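Equipment Planner, Robotic Picking - Clormont

Clormont is hiring an equipment planner for its bin picking group. You will put together the budget for new picking cells, get quotes, and keep track of what we own, what is on order and what needs to be replaced.

The job is full time. You would report to Najwa Najjar and work closely with Martti Mustonen, who runs the test cells.

What you will do
Write the yearly equipment plan, due each November
Compare quotes for arms, grippers, hoses and bins
Keep the spare parts list up to date (about 800 lines now)
Plan delivery and floor space with the technicians

What we are looking for
Experience in purchasing or production planning
Comfort with spreadsheets and with reading a technical quote
A robotics background is helpful - we do not require it
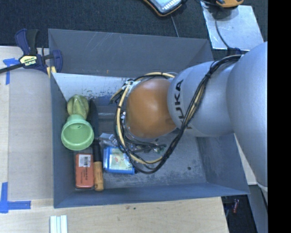

Page last changed: 23/03/2023

Our test cells pick mixed items from a bin, such as a plastic cup, a boxed item or a tool with a wooden handle. Much of the budget goes to the parts around the arm: cables, hoses, clamps and grippers. You will spend time at the cells before you write your first plan.

To apply, send a resume and a one-page letter to Ambros Fankhauser in the hiring office. Please put job number 3278 in the subject line. Interviews are held on site and include a short exercise with two supplier quotes.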